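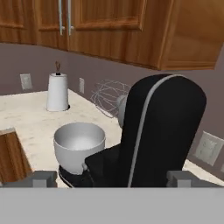 Title slide: kitchen render, wall cabinets and sockets

Speaker notes, Nabila Filali. Sterling and the "August bounce"

Start with the chart everyone has been emailed. The pound rises, the line is green, the note says buy. Ask who has read past the first page.

Handeveck's claim: sterling gains every August against the euro. Their sample is 20 years. Take out the two best and the average drops to almost nothing. Say this slowly.

Rebane's model says 77 per cent odds of a higher pound by the end of the month. Odds based on what? I asked Doaa Hamdy to rebuild it from their own notes and she couldn't get near that figure. Their reply was that the inputs are private. Fine, but then I can't use it.

Next slide, interest rates. A rate rise that everybody expects is already in the price. I'd want to see wages surprise before I moved.

Skip the long history slide if we're running late. Data before 2000 is patchy and I don't trust the early closes.

Likely question: so are you bearish? No. I don't have a view strong enough to pay the spread on.

Hand over to Doaa for the hedging costs.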